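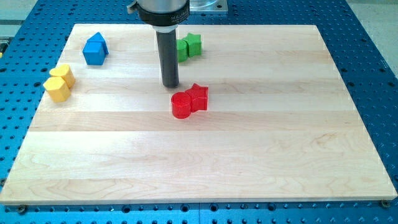 Der Schiebetisch mit Stab und acht Klötzen, je zwei in Blau, Gelb, Grün und Rot.

Häufige Fragen zu Asura
Stand: 24. Dez. 2024. Gepflegt von Branislav Jireš, Beschwerden bitte an Mircea Iordache.

Was macht Asura überhaupt?
Asura nimmt einen Satz wie »Schieb den roten Stern zum blauen Würfel« und ein Kamerabild entgegen und gibt Stabbewegungen in der Ebene aus. Mehr nicht. Wer Kaffee möchte, findet die Maschine im Flur.

Warum kein Greifer?
Weil Greifen zu einfach wäre. Ein gegriffener Klotz bleibt meistens, wo er ist. Ein geschobener dreht sich, rutscht am Stab vorbei und nimmt den Nachbarn mit. Genau dieses Verhalten soll der Regler lernen.

Wie schnell läuft der Regelkreis?
Die Bahnregelung läuft mit 100 Hz, die Policy liefert alle 50 ms einen neuen Zielpunkt. Dazwischen wird interpoliert. Wer die Interpolation abschaltet, hört es.

Der Stab fährt los, aber in die falsche Richtung. Was nun?
Fast immer ist die Kalibrierung veraltet. Jemand hat die Kamera angefasst und wird es abstreiten. Bitte »drunetti calib --plane« ausführen und den Restfehler prüfen. Über 2 mm lohnt kein weiterer Versuch.

Erkennt das System Farbe oder Form?
Beides, aber nicht gleich gern. Stehen zwei Klötze derselben Farbe dicht beieinander, etwa Zylinder und Stern in Rot, verschmilzt die Segmentierung sie gelegentlich zu einem Objekt, das in keinem Katalog steht. Seit September gibt es dafür einen zweiten Durchlauf über die Konturen. Er hilft bei Sternen, bei den gelben Klötzen weniger.

Was ist der Unterschied zwischen Drunetti und Bartoš?
Drunetti ist die Kalibrier- und Werkzeugsammlung, Bartoš der Planer. Bartoš sucht die Schubreihenfolge und hält den Stab über der Platte, bis er gebraucht wird. Die Namen stammen aus Premuvdale und waren beim Umzug schon so.

Was bedeutet Fehler 53?
»Ziel außerhalb der Arbeitsfläche.« Der Planer will einen Klotz über den Rand der Holzplatte schieben. Die Grenzen stehen in workspace.yaml, in Metern. Wer Millimeter einträgt, bekommt eine sehr großzügige Arbeitsfläche und keinen Fehler 53 mehr, dafür andere.

Kann ich eigene Klötze verwenden?
Ja, mit neuem Eintrag in der Objektliste und frischen Demonstrationen. Kugeln bitte nicht. Die Frage kam schon.

Wo liegen die Logs?
Unter /var/log/asura, nach Episode sortiert. Bitte vor dem Melden hineinsehen und die Episodennummer mitschicken. »Geht nicht« ist keine Episodennummer.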